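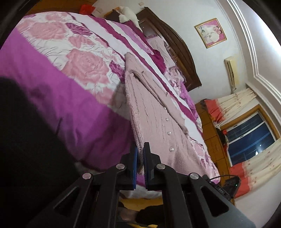

Notas de la ponente · Charla «Ropa que vuelve» · 16 de agosto de 2025 · Sala pequeña de Wakutel

Diapositiva 1. Título
Esperar a que se sienten los del fondo. Siempre hay alguien buscando un enchufe. Decir buenas tardes, decir que soy la que arregla jerséis en Praneseck y que vengo a hablar de devoluciones, de bolitas y de la palabra «delicado», que en una etiqueta puede significar cualquier cosa.
Una chaqueta de punto rosa pálido, extendida en una cama, es más o menos como llegan todas a la cabeza de su dueña: tendida, tranquila, sin reproches. Luego la traen al mostrador dentro de una bolsa de supermercado.
No leer el título en voz alta. Ya lo están leyendo ellos.

Diapositiva 2. De dónde salgo
Breve. Llevo 16 años remendando. Empecé con calcetines, que es como empezar en la cocina pelando ajos. El primer encargo pagado fue un chaleco con un agujero de polilla, y lo cobré tan barato que la clienta me preguntó si pasaba algo.
Si se ríen, seguir. Si no se ríen, seguir también.

Diapositiva 3. Qué le pasa al punto
Parte seria. Explicar que el tejido de punto es una fila de bucles agarrados a otra fila de bucles. Cuando se corta uno, los vecinos pierden el apoyo, y un agujero del tamaño de una lenteja puede acabar siendo una escalera.
Enseñar la muestra de lana que llevo en el bolsillo. Cortar un bucle delante de todos y estirar despacio. Suele haber un suspiro en la segunda fila.
Recordar: traer tijeras. La última vez en Sito tuve que pedirlas prestadas en recepción y me dieron unas de punta redonda.

Diapositiva 4. Las bolitas
La pregunta que más me hacen. Respuesta corta: salen por roce, en los costados y debajo de las mangas, y salen también en prendas caras. Las fibras cortas asoman, se enredan y se quedan a vivir.
Recomendar peine para lana o maquinilla quitapelusas, con la prenda bien apoyada sobre una superficie plana. No recomendar la cuchilla de afeitar, aunque alguien levantará la mano para defenderla. Escucharle. Conservo un jersey con una ventana en el codo por si hace falta sacarlo.

Diapositiva 5. El lavado
Agua fría o apenas templada, jabón para lana, poco rato. Escurrir apretando, nunca retorciendo. Enrollar en una toalla y pisar encima si hay niños disponibles – lo hacen con verdadera vocación.
Secar en horizontal. Aquí parar y repetirlo: en horizontal. El jersey mojado colgado de una percha crece por las mangas y por los hombros, y el resultado se lo pone después un cuñado alto que nadie había pedido.
Sobre la lavadora: si tiene programa de lana y se fían de él, adelante. Yo me fío del mío desde hace 2 inviernos y sigo mirando por la puerta redonda.

Diapositiva 6. Guardar
Doblar, no colgar. Las mangas cruzadas sobre la espalda, el bajo hacia arriba, y a la balda. Vale también enrollar, si el cajón es hondo.
Antes de guardar en primavera, lavar. La polilla tiene debilidad por el cuello sudado y por la mancha de sopa que ya no se ve. El cedro huele muy bien y tranquiliza mucho a las personas; a las larvas, bastante menos.
Si hay sospecha de polilla: bolsa cerrada y unos días de congelador, sacando antes el aire. Avisar al resto de la casa. Una bufanda entre los guisantes da lugar a conversaciones.

Diapositiva 7. Lo que cuesta
El gráfico del taller. En Praneseck entraron 671 prendas de punto el año pasado. La mayoría, por codos y puños. Una parte nada despreciable, por botones, que cualquiera de esta sala podría coser viendo las noticias. No decirlo con tono de riña. Vivo de esos botones.
Contar lo del proyecto Mahuika: un fondo de restos de lana ordenados por color para remendar sin comprar una madeja entera. Hay unos 100 tonos. Ninguno es exactamente el que se necesita. Para eso está el remiendo visible, que antes se llamaba «no he encontrado el color» y ahora tiene talleres de fin de semana.

Diapositiva 8. Demostración
Tabla, aguja de punta roma, huevo de zurcir. Si me he olvidado el huevo, una bombilla vieja o una naranja firme.
Trama en un sentido, dejar pequeños bucles en los extremos para que no tire al lavarlo, y luego tejer por encima y por debajo. Ir hablando mientras coso, aunque sea del tiempo. El silencio con aguja se hace eterno y la gente empieza a mirar el móvil.
Pasar el remiendo por las filas. Que lo toquen. Pedir que vuelva, que en junio se quedaron uno.

Diapositiva 9. Preguntas
Las de siempre:
– ¿Y si ya ha encogido? Baño largo con acondicionador, estirar con paciencia y rebajar expectativas. Si está afieltrado de verdad, es un cojín estupendo.
– ¿El cachemir es más delicado? Sí, y lo sabe.
– ¿Merece la pena arreglar uno barato? Depende de cuánto lo quieran. He remendado tres veces el mismo jersey de mercadillo y a su dueña le queda de maravilla.
Dejar las tarjetas del taller junto a la puerta. Próxima charla, en octubre, también en Wakutel. Recoger la muestra, las tijeras y el alargador, que es mío.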